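Bowls, plates and one stubborn robot
By the Canent project team
Thursday, 4:18 pm

Our little group at Groltport has been teaching a robot kitchen chores by showing it, over and over, and then letting it try. The Canent method cuts the number of demonstrations per task from 18 to six, and I wanted to share a few moments from the bench because the charts are so dull!

Two rims, one blue and one red, with the tray behind them. We train on color words first, so "red" has to mean something before "stack" does. 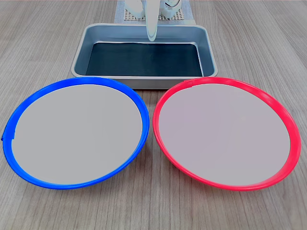 Yuen wondered whether six demos would hold up once the dishes moved to new spots — a fair worry, and one the first round of tests left open.

Pouring is my favorite chore to watch, and the hardest to score. It's going from the red-rimmed bowl into the blue one, and we grade on how much ends up where it should.
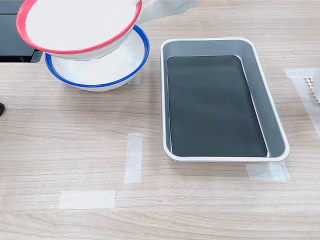
Have you tried it with thicker stuff, like pancake batter? asked a reader from Wenau. I'd love to see the numbers for that.

Batter is on the list (so is soup). Stacking is further along, red on top of blue. 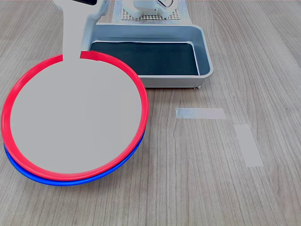
We run every task in 4 layouts and only move one item between them, so a bad score is easier to trace. The write-up should be out in July.

Last updated: Thursday, 6 pm
18 shares | 2 comments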